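Prindley Robot Club: call for new members and one paid session helper

We have places again! After a summer of moving cupboards, arguing about shelves and finally getting a second bench, the robot club at Prindley is taking on new people from October, and we would love to hear from you, whether you have built things all your life or have never held a soldering iron and are slightly afraid of them (so was I).

We are an evening club for anyone aged sixteen and over. We meet from 6.30 until 9, upstairs at Dustarholm, which is the old school building behind the library. Come in by the side door, as the front one is locked after six. There is a lift, a kettle, and usually cake if Areeba Gilani has had a good week. At present we are 36 members, with ages running from sixteen to well past retirement, and we have room for more now that there are two benches to share.

So what would you be doing? Our project this year is called Dumero, and it is all about picking things up and putting them where they belong. That sounds very dull until you have tried it. A person can drop some fruit in a basket while talking on the phone, and a machine has to be taught every bit of it, which way to come in, how hard to squeeze, when to let go, what to do if the basket shifts. Some members work on the code, some on the gripper fingers, and some do the patient work of setting up the table, running a trial, writing down how it went and setting it all up again. Elikem Ankrah keeps the trial book, and we are hoping to fill page 97 before the year is out, so please bring your own pen.

We also enter the Ye Challenge, a friendly contest between clubs in which every team gets the same basket task and a fixed time on the table. Last year we came second from bottom and had a marvellous day out. New members are very welcome on the contest team, and you needn't decide about that until you've been with us a while.

From the basket work:

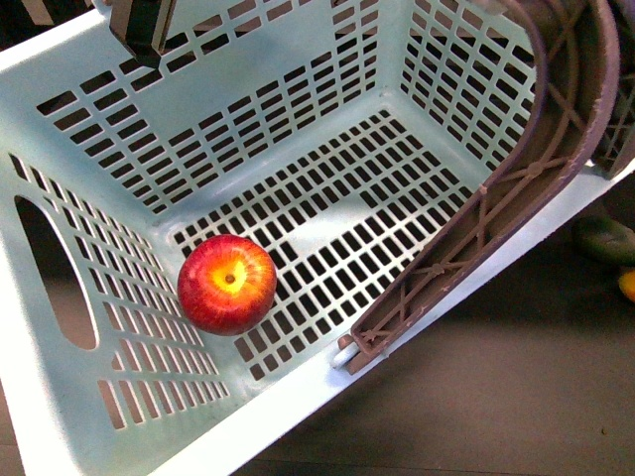
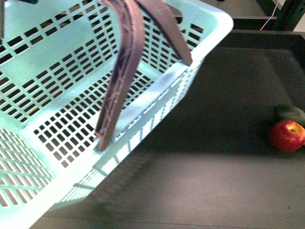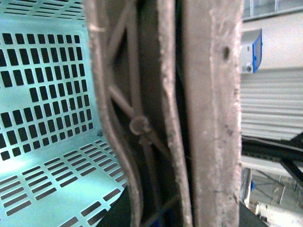
You don't need any experience. If you can follow a recipe you can follow our starter sheets, and Italo Ruggiero runs a beginners' corner for the first hour of each evening, where you can ask the same thing as many times as you like. What we do ask is that you come fairly regularly, that you tidy up after yourself, and that you keep your hands clear of the arm when it is switched on. Long hair tied back, please, and no dangling scarves.

Membership is free for the first term. After that we ask for a small sum towards parts, and if that would be difficult, have a quiet word with any of us and it will be sorted out without fuss.

Now for the paid post. We are looking for a session helper for 2 evenings a week in term time. You would open up, get the benches ready, look after new people and help Italo with the beginners. We have £2000 set aside for the post for the year, paid in monthly parts. You needn't be an engineer, but you should be kind, on time and happy to explain things slowly. Some experience with young people would be a great help, and we will arrange the usual checks.

To join as a member, simply turn up at the next open evening or leave your name at the library desk, marked for Sena Acheampong. To apply for the helper's post, please leave a letter at the same desk for Lukian Horobets, telling us a little about yourself and which evenings you could manage. A page is plenty. We will ask everyone who applies to come and spend an hour with us before anything is settled, so you can see whether you like us too.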